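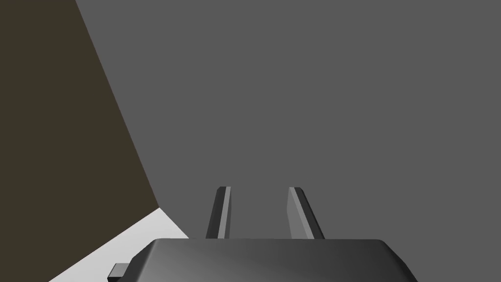

Image: Zodbridge

The case against the open shelf

Every few years somebody rediscovers the open shelf. Take the doors off the kitchen cabinets, we are told, and you will own less, cook more and stop losing the cumin. I have heard this from magazines and from in-laws, and I have yet to see a kitchen where it worked past September.

My own conversion was brief. We had moved into an apartment on Malon Street with 2 good cabinets and one bad one, and I let a showroom called Tandico talk me into a wall of bare planks. The bill was $907, brackets extra. The saleswoman said the shelves would "keep us accountable." To whom, I should have asked. What they kept was grease. Anything within reach of the stove grew a sticky coat by the end of the month, and I was washing clean plates before dinner so that we could eat off them.

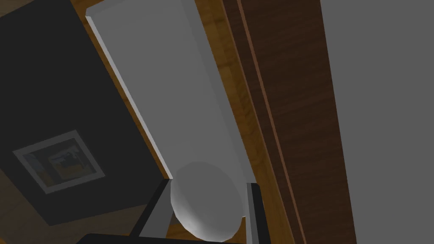 Closed storage has a bad name because it hides things, and I have never understood why that counts against it. Hiding things is the job. A big dark gray box with a flat top, or something close to a cabinet, will swallow the waffle iron and the spare light bulbs and ask nothing of you. Put a small framed picture on it if it looks too plain. A pale shelf asks to be arranged, and then arranged again after every meal.

The other claim is that you will buy less once you can see what you have. Maybe some people do. We bought more. Mismatched mugs looked sad out in the open, so we got matching ones from Bartoš, then jars, then labels for the jars. The old mugs went into a carton in the hall closet, which has a door.

I don't doubt that open shelves look good in a brochure. Brochures have no frying in them. We hung the doors again last winter and I sold the planks for $103 to a couple who were very excited about seeing all their bowls.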